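Posted by Hường Kiều on 11 December 2019
14 comments | Share

I've been meaning to write about my walk to Funbridge since April, and I'm sorry it has taken me so long! It's an easy amble along the old canal, built in 1860 or thereabouts according to my neighbour, and you go past the allotments, the back of the Ornow biscuit works (the smell, oh my goodness) and then up 108 steps to the church. I stopped twice on the way up - my knees aren't what they were - and had a lovely long chat with a lady about leeks. 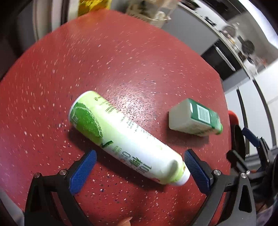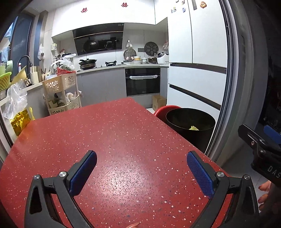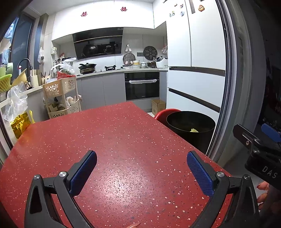
The speckled red top, three times over.

Coming back I took the lower path, which was a mistake after all that rain, and I lost the best part of an hour to mud and one very stubborn gate. The 202 bus goes from the bottom of the hill if you've had enough by then. I'd still go again tomorrow, in better boots, and I want to see the orchard when it's in blossom.

We use cookies to improve your visit. Accept | Settings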